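December, late afternoon - segmentation and grasp proposals

Back on the grasp proposal node today. Plarnen (our planner wrapper, for anyone reading this later) kept rejecting perfectly good candidates on soft stuff, and I think I finally found why. The depth filter smooths over anything thinner than 15 mm, so small packets melt into whatever cloth they're lying on and the proposal net never gets a clean edge to work with.

I turned the filter off and went through all 473 saved frames again. Way more candidates, up to 400 on a single frame, and most of them garbage on towel folds. Sigh. But the packets came back! So now it's a ranking problem, and I like ranking problems a lot better than missing data.

The mesh pouch is my favorite test so far. The black straps cross it at an angle and the net loves them, it wants to put both fingertips right along a strap every time.

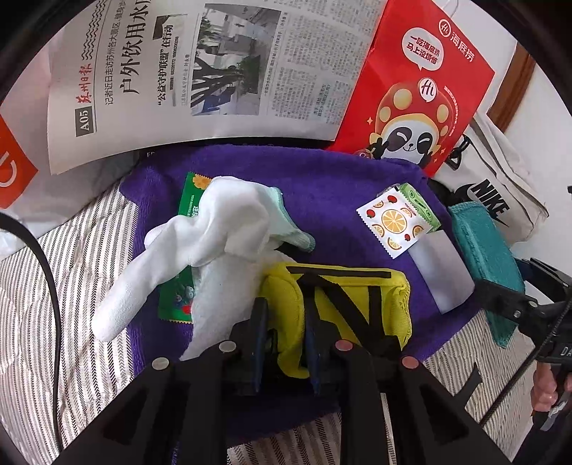
Inga thinks the strap bias comes from the training labels and that no amount of re-ranking will fix it, so I should look at the label histogram before touching the scorer again. Fair enough. I did want to try the cheap thing first, so I added a penalty for grasps centered on high contrast lines (weight 2, picked out of thin air) and it moved the top pick off the strap in the replay. No idea yet if that holds on the Sokedley set.

Still to do: histogram, rerun with the filter at half strength, and fix the timestamp drift in the logger - it's bugging me.

3 comments

Feken: did you try the old edge mask?
Inga: histogram first please :)
Feken: ok ok

Recent entries
Plarnen config cleanup
Depth filter notes, part 2
Why replay is slow

Shares: 2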